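Folding and finishing help wanted, linens and curtains — Pratmont workroom

Pratmont is taking on 2 part-time people for the folding tables, starting in September. The work is indoors, seated or standing as you prefer, and most of it is done with thin white fabric: lace, mesh, net curtain panels and table covers. Shifts run from 8 a.m. to noon. There is a second shift after lunch if enough people ask for it.

You do not need to sew. You do need patience with cloth that slides, catches and will not hold a crease the first time.

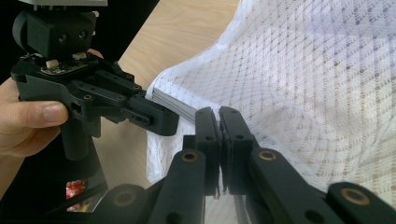

Posted by Teemu Riihimäki
Pratmont, Finishing and Packing

The job is mostly this: take a piece from the pile, find the edges, bring them together, fold, smooth and stack. Lace is picked up by a small fold near the edge. Pulling on a single thread or on the open part of the pattern stretches it out of shape, and a stretched piece goes back to the Zürcher room for pressing. New people start on table covers and move to full curtain panels after about 4 shifts.

What you will be doing:

Folding lace and mesh pieces to the size on the order card
Checking hems and edges for snags, pulls and marks
Matching panels in pairs before they are bagged
Keeping the tabletop clean and free of splinters, pins and tape
Writing the piece count on the card at the end of the shift

What we ask for:

Clean, dry hands and short nails. No rings or bracelets at the table
Able to lift a carton of folded panels onto a cart
Good close-up eyesight, with glasses if you need them
Able to come in at least three mornings a week

A finished carton goes to the Dusent shelves and is picked up from there. You will not be asked to drive or deliver. The September order is 900 panels, and the work is steady until it is done. After that we expect to keep both people on, with fewer hours in the slow weeks.

Large mesh pieces take longer. Open the piece out, let the loose part hang, and line up the hem before you try to fold anything. With a diamond pattern, the diagonals show quickly if the two sides are off, so follow them down to the edge. 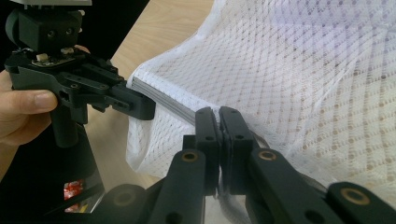 Kenneth wrote under last year's notice that the mesh was the part he had to learn twice. He was folding from the middle and the hem kept drifting, and it only came right once he started at the hem and left the middle for last. He also asked for a higher table, and we now have one — ask for it if you are tall.

Training is paid and takes place at the same tables. Bring an apron if you like to wear one. Parking is behind the Kenuvmont building, and the side door is open from 7:30 a.m.

To apply, leave your name, a phone number and the mornings you can work at the front desk, or call and ask for extension 70. We will have you fold a few pieces before either side decides.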